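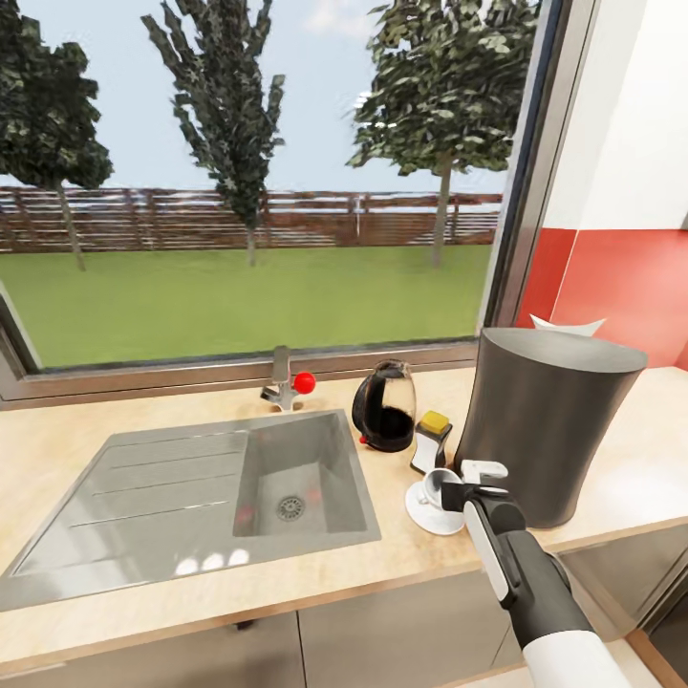
Sink under the window, drainboard on the left.

Kitchen sinks and counters > Drainboard side, and one bowl or two?

tambunan_f
Aug 17, 2019
We are replacing the counter along the window wall and I have to give the shop a cutout drawing before they will book us. The layout at the top of this post is the one my wife likes. Single deep bowl, ribbed drainboard molded in, faucet at the back against the window. I grew up with a double bowl and no drainboard and I keep wanting to go back to that.

Things that are fixed: the window stays, the drain pipe stays where it is, and we have a dishwasher but only run it every other day. We hand wash pots, knives and anything that won't fit.

Things that are not fixed: steel or composite, drainboard left or right, and the faucet. The shop quoted a Kelavine steel unit and a Nendico composite one. The composite is $149 more. Installation is the same for both.

Is a molded drainboard worth giving up the second bowl for? And does the side matter if you are right-handed?
Fikri

pipewrench_ed
Single bowl. I have had both and the double was two bowls that were each too small. You can't lay a sheet pan flat in either one.

The side matters more than people think. If you hold the sponge in your right hand you are holding the plate in your left, and it goes down on the left. Board on the left for a right-hander.

marlow_kitchen
Disagree with Ed on the double. If one side is full of soaking pans you still have somewhere to drain pasta or rinse a glass. With a single bowl you are lifting dirty pans out onto the counter every time you need the tap. I went from double to single in December and I regret it.

pipewrench_ed
Then wash the pans.

marlow_kitchen
Very helpful. Some of us have teenagers.

esampaio
I fit kitchens, so I'll answer the part about the cutout. Check the distance from the back of the bowl to the window before you choose anything. A faucet that stands right up against the frame is fine until you find the lever hits the glass when you push it back, or the window opens inward and hits the spout. Measure with the window open. I have moved more faucets for that than for leaks.

Also ask whether the unit is reversible. Many inset ones can be turned around so the board goes on either side, and the tap hole is knocked out on site. Then you can decide later.
Elaine Sampaio

tambunan_f
Window opens outward, so that is one problem gone. I will ask about reversible. Elaine, do you have an opinion on steel against composite?

esampaio
Steel is quieter than it used to be if you buy one with pads on the underside. It scratches in the first week and then it all evens out. Composite hides scratches but light colors hold tea stains, and if you have hard water you will see a white line in the grooves. Both last. I wouldn't pay extra for either one. 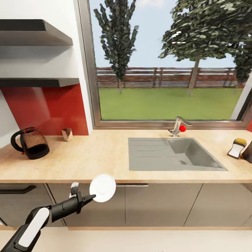

grover_b
Composite owner here, five years. The stain talk is overdone in my opinion. A tablespoon of dishwasher powder and hot water left overnight takes out everything I have put in it. What I would look at is how the grooves are laid out. The layout I'm posting has four of them running the length of the board, and long grooves like that are easy to wipe with one pass of a cloth. Mine has a crosshatch pattern and I need a brush. Make sure it slopes, too. Take a cup of water to the showroom and pour it on. They will look at you funny but do it.

marlow_kitchen
I asked at a showroom if I could do that and they said no.

grover_b
Then I would go to a different showroom.

ho_again
Has anyone used the Ho over-the-sink rack? I went with a plain single bowl, no drainboard at all, and the rack sits across it. When company comes it goes in the cupboard and I have the counter back. A molded board takes up that space forever, and you can't roll dough on ridges.

pipewrench_ed
Had one of those racks. It rusted at the welds and you couldn't get a stockpot under the tap with it in place. A molded board has no parts.

ho_again
Mine hasn't rusted. Did you have the coated one?

pipewrench_ed
No idea. It was a rack.

jb_northside
One thing not mentioned. Whatever you pick, do the bead around the edge properly. On a wood counter that joint is where the rot starts. My mother used leftover Skindness sealant from a bathroom job and it let go on the drainboard side, and the counter behind it turned black. The replacement was $400 for the length of counter and $200 for labor. Use new sealant, tape both edges, and leave it alone for a full day.

esampaio
Agree with all of that. I would add oil on the cut edge before the sink goes in -- 3 coats, and let each one dry. It is the one time you can reach it.

tambunan_f
Thanks, everyone. The steel unit is reversible and the composite is not, so we are leaning to the steel with the board on the left. I lost the argument about the second bowl. I will measure the back clearance tomorrow and send in the drawing.

marlow_kitchen
Buy a plastic dish tub for the pans. You'll want it.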